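3.2 What the office desktop asks of its opener

Secondhand desktops reach the repair bench in whatever condition their former employers considered acceptable, and the literature has mostly been too polite to discuss this. Our inventory of 1,623 towers came through two resellers, Witik and Haslinger, whose grading schemes agree on very little beyond the letter A. Of these, 1,008 opened without tools. The rest opened eventually.

We laid each tower on its side, took off the side panel and recorded which parts could be reached before anything else had to be moved (Figure 4). 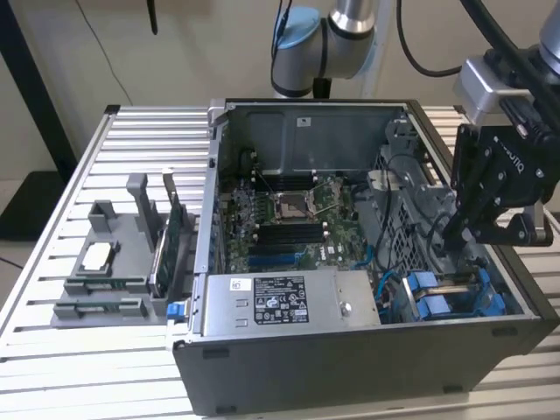 Repair and Reuse Studies Group - Department of Product Design

Figure 4. A Dell tower on the bench with its side panel off. The processor socket is empty and its bracket raised; two memory modules lie flat in the gray fixture to the left of the case.

Color was the most dependable guide we found. In the towers we scored highest, blue plastic marks the places where a hand is invited, and bare metal marks the places where a hand is tolerated. Our coders learned the convention within a morning and then resented every case that ignored it. The Clallix checklist, which we adopted in October and regretted by November, gives latches and screws equal weight. We do not.

Drive bays did better than expected. A bay scored as "reachable" if the drive could come out while the power supply stayed where it was, and 477 towers failed on this point alone.
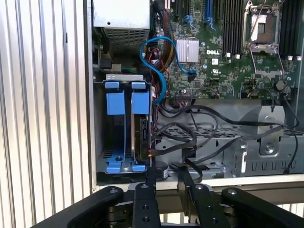 Cables were the usual culprit. A lead that is a little too short turns a simple swap into a negotiation, and one that is too long finds its way under whatever is to be lifted next. We tried scoring slack on the Gistura scale - five levels, of which coders only ever used three - and in the end recorded it as "helpful" or "unhelpful." Agreement between coders improved at once, as did morale.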